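Folding Table FAQ
Questions about our open folding tables, collected by Miroslava Karpenko
Last updated May 2021

What is a folding table, exactly?

A big table with a cloth over it, a heap of clean laundry and some company. You bring your T-shirts and towels, spread them out, fold them, chat, and go home with a tidy stack. We love it and we think you will too!

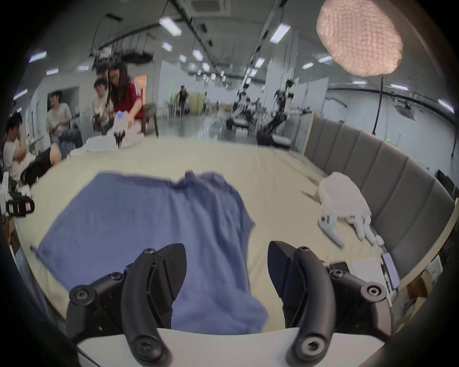
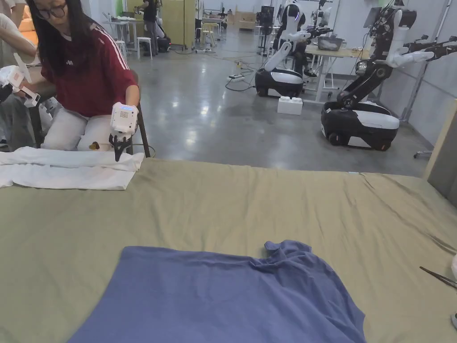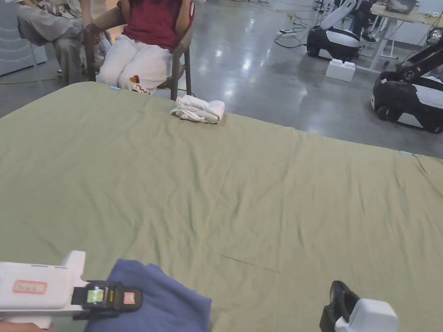

Do I need to know how to fold already?

Not at all. Plenty of people come in having only ever stuffed things in a drawer (I was one of them, for years). Start with a T-shirt. Lay it flat, smooth out the neckline with your palms, bring the sides in, then fold up from the hem. Your first one will be lumpy. By your tenth you'll be showing your neighbor how to do it.

Why bother with a cloth on the table?

It keeps things from sliding and it's kinder to knits. Any plain cotton sheet works. At home I use an old one from Skinisa that has been washed over 100 times and is softer than anything new. Don't iron it, a few creases do no harm.

How big should my table be?

Bigger than you think! You want room for one shirt laid out flat plus a place to stack. If the kitchen table is too small, use the bed, though your back will complain.

How many pieces should I bring?

18 is a nice number for a first evening. If you have kids, bring the small stuff too. Tiny T-shirts are so much fun to fold, and they go fast.

Fold in half or in thirds?

Thirds for drawers, halves for open shelves. The Lurness group rolls everything and swears by it. Try both ways and see what fits your drawer.

What about towels?

Long edge to long edge first, then in thirds. Shake them out hard before you start, it makes a real difference.

When do you meet?

Tuesdays in the Ivanyshyn building, second floor, doors open at 6:30. There are 16 places, and you can put your name on the sheet by the stairs. We take a break in October and start up again after that.

Can I just come and watch?

Of course! Pull up a chair.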